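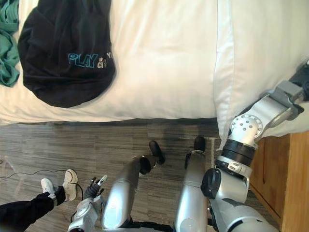 Carora held an open day at its Tapsell building in August and I came home completely hooked. I had only ever seen robots in videos, and standing that close to one while it works with ordinary household stuff is a whole different thing! The bed had a white pillow, a bit of teal cloth and a crumpled black thing with PLAY printed on it, so it looked a lot like my own bedroom on laundry day. Now I want to take my after-school club (16 kids, mostly middle school) to the next one. Has anyone here done the visit with a group? I need to know:

- do you have to book, or can you turn up?
- how close do they let kids get?
- is there enough going on to fill an hour? 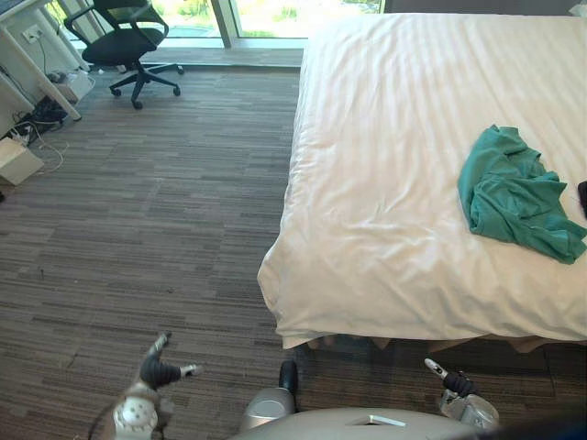

We would be coming in on the Skokska bus, so a morning slot would be best. A couple of the kids are more into drawing than coding, and I'd love for them to get something out of it too. The Carora page just says "groups welcome" and the form wouldn't load on my phone.

*pocketlantern, posted December 23, 2024*

---

**mapleandwire**

Yes, book! We took 15 and they split us in two, which worked out great because the group that wasn't watching got to talk to the staff. I called instead of using the form and had a slot in five minutes. The tidying-up demo was the favorite with ours by a mile. It's slow, so tell the kids that ahead of time, but the slowness is what got them guessing out loud about which thing it would go for next, and then nobody wanted to leave.

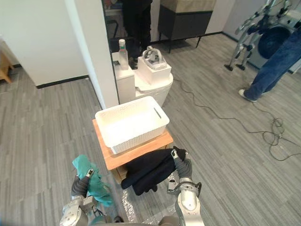
*Teal cloth in one hand, something navy in the other, and the basket up on the stool.*

An hour is fine. Ninety minutes would be better if you have kids who ask questions. The sign at the door said the room takes 240 on open days, but group mornings are much smaller and you can hear the staff talk. Wear sneakers, and remind everyone about the cables on the floor. 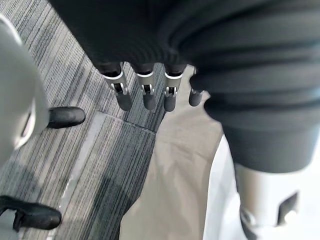 **oddsocks_tapsell**
Group visits helper, Nistent community board

For your artists: have them draw the hands! Dark rounded fingertips, silver joints with a white band at the top, little slots in the metal. One of our kids filled a whole sketchbook page with just one finger and was so proud of it. Bring pencils and something stiff to lean on.

On distance, the staff set it on the day, and they'll tell you when you arrive. Lunch is on your own. The form has been broken on phones for a while, so try it on a laptop.

---

**gus700**

no idea about groups but went by myself and loved it. parking is bad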